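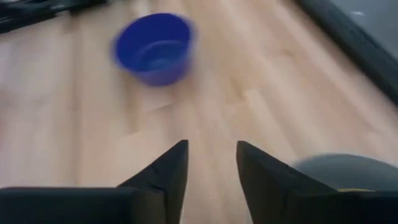 Kurniawati Harahap asked, before anything had been switched on, what the visitors were supposed to be able to tell at the end of the day that they could not have told from a press release. We had no good answer for her then, and the section that follows is our attempt at one.

4. The Open Day as Evidence

4.1 Setting and procedure

The demonstration took place at the Retorham site on Saturday, February 16, 2019, as part of a public open day. Virnano, which supplied the control software under test, had asked that the handling tasks be shown live and that the authors attend as observers. Two of us did. We were not involved in preparing the tasks, and we did not see the practice runs. The host told us that the policy had been trained on 900 recorded attempts, all of them made in the same room by the same operators. We had no access to those recordings and repeat the number as it was given to us.

Visitors came in groups and were talked through each task by Trefor Beddoe. His commentary was clear and friendly, and it matters to what we report below, because it told people what to look for. When an attempt went well he named the step that had gone well. When an attempt was stopped he generally described it as a reset. A visitor who relied on the commentary would have left with a higher estimate of the system than one who had kept a tally, and very few people keep a tally at an open day.

4.2 What counted as an attempt

The first difficulty was deciding what an attempt was. The host's sheet listed 23 attempts for the afternoon session. Our own notes and the host's sheet disagreed on 2 of these, both of them cases in which a person moved an object by hand before the arms had come to rest. The sheet recorded them as not started. Rok Omerović argued at the time that any run in which the arms had moved should count, and we have followed his rule here. It is the stricter one, and it is easier to apply from a distance.
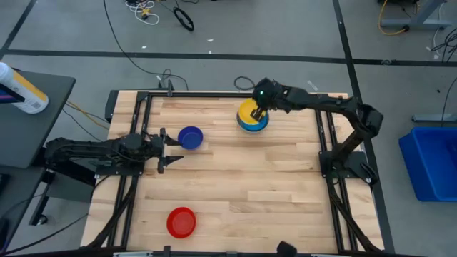 Figure 3. Bowl handling on the two-arm table, Retorham.

Choice of objects is the second difficulty, and we think the larger one. A task shown to the public will tend to be built from things the system can grasp, and the selection is made long before the doors open. The bowls on the table differed plainly in color, and those in view are round with open rims. With the yellow one nested in a light blue one and the red one standing apart on bare wood, as in Figure 3, there is little for a vision system to confuse. Duyên Doãn has suggested in discussion that color alone might carry most of the task. We cannot rule that out from what we saw – nor could anyone else who was there, whatever they were told. A set of bowls in a single color would have been a cheap and useful control, and we asked for one. It was not available on the day.

4.3 Limits of the comparison

The same task had been shown at the Tsolakis laboratory the previous July, using the Imier controller, and several visitors wanted to know which system was better. We decline to say. The tables, the lighting and the rules for stopping a run all differed, and the earlier event was documented only in a summary written by its organizers. Kartini Liem, who read a draft of this section, felt that we were being too hard on an event meant for families. She may be right about the event. Our concern is with the reports that cite such events afterward, where a stopped run has usually disappeared and the word "demonstrated" is left to do the work.

Section 5 applies the stricter rule to the remaining sessions.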